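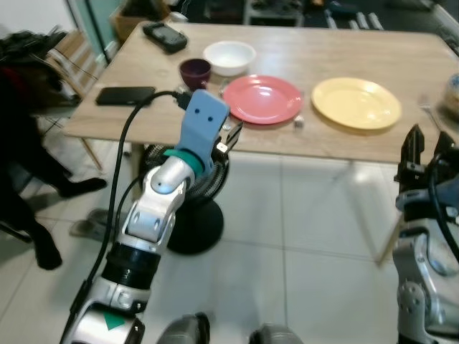 Can I put a hot dish straight down on the table top?

Please use a mat, whichever table you buy. Heat leaves a cloudy mark in the finish and it's a pain to get out.

Right, the tables. I've got two for sale at Drastudeo at the moment, both second-hand, and I've named them Lamar and Trevor because it saves me typing out long descriptions every time somebody e-mails. Lamar is the light one with the wood-grain top, and Trevor is the dark brown one. Both are rectangular and both are the sort of table you can eat at, do the bills at and generally pile things on without worrying too much.

Lamar is the one I'd pick for a small kitchen. The pale top keeps a room looking bright and it goes with more or less any crockery -- I'm fond of coral red and soft yellow plates on it, but plain white looks lovely too. Crumbs hardly show, which in my house is a big plus! It wipes down with a damp cloth and a drop of washing-up liquid, and I've never bothered with anything fancier.

Trevor has had more of a life. He's dark wood with squared legs and a glossy varnish, and he has the scuffs you'd expect along the front edge. I could have sanded him back and started again but I like him as he is, and I've priced him with that in mind. If you want something perfect, go for Lamar.
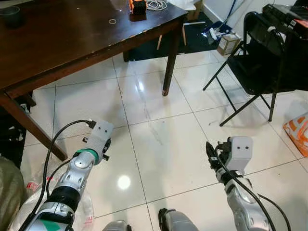
Trevor, dark brown, squared legs. Pale nicks along the front edge of the top.

For the varnish I use Plilex table wax. I sell it by the tin and one tin goes a very long way. Put it on thinly with a soft cloth, leave it for 30 minutes, then buff it with a clean bit of the same cloth. Don't be tempted to slap on a second coat the same evening (I did, and it went tacky and I had to take the whole lot off again). Once every few months is plenty.
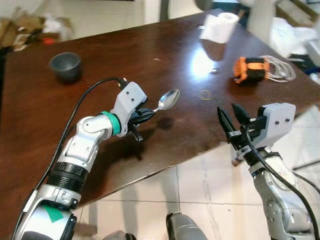
It won't fill a nick, mind you. It just takes the rawness off the pale bits so they don't jump out at you quite so much. For anything deeper you'd want a wax stick in a matching brown, and I'd try it on the underside first.

Prices are £63 for Lamar and £35 for Trevor, and the Plilex is £17 a tin. Collection is free, or I can deliver locally if you ask nicely and there aren't too many stairs. You'll want two people to lift either of them. Chairs aren't included, sorry. I'm shut for the first part of July, so if you'd like a table before then, e-mail me soon and I'll put it aside for you.

Page last updated June 25, 2022

Print this page
E-mail this to a friend

Recently added
Plilex table wax, single tin
Wax sticks, assorted browns
Felt pads for table legs
Cork mats, plain
Folding side table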